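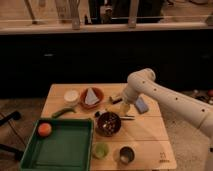 According to Amirhossein Soltani, the first draft of this report treated a license as if it were proof that customer money was safe, and the two should be kept apart. The present version follows that remark. Licensing is covered in section 1 and custody of funds in section 2.

1. Licensing

The subject of the report is Brolby, a small crypto wallet service that closed to new customers in March. Brolby held a money transmitter license through its parent firm, Salazar. The license covered transfers in dollars. It did not cover the token swaps that made up most of the activity on the platform, and the user terms did not say so until page 3.

We read 492 customer complaints posted on the public Utov forum and sorted them by cause. Delayed withdrawals formed the largest group. Identity checks repeated after approval formed the second. Complaints about fees were few and mostly concerned network charges that Brolby did not set.
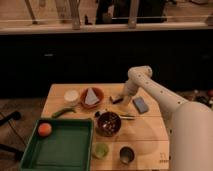 Figure 2. Light-colored wooden table with robot arm.

2. Custody of funds

Brolby kept customer coins in pooled wallets. A pooled wallet is cheaper to run than separate ones, but the balance of each customer then exists only in the firm's own ledger. If the ledger is wrong, the blockchain record cannot correct it.

We compared the published reserve statement with the wallet addresses listed in it. The statement gave 1,915 coins. The listed addresses held 800 coins on the date of the statement - the remainder was described as "placed with partners", and the only partner named was Groswood. No agreement with Groswood was published, so we could not tell whether
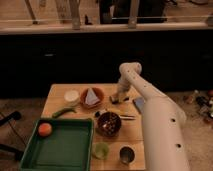
the coins were lent, pledged or simply stored there. Each case would put customers in a different position if the partner failed. Lent coins would leave Brolby with a claim against Groswood. Stored coins might be recoverable in full, depending on the wording of the contract.

3. Limits of the method

Forum complaints are not a random sample, and some customers may have posted more than once under different names. We removed exact duplicates only. The wallet comparison covers a single date and does not show movements before or after it. Tokens other than the main coin were left out.

A second reserve statement was announced by Salazar but had not been published when our data collection closed on December 15, 2021. The address list and the complaint categories are given in Appendix A.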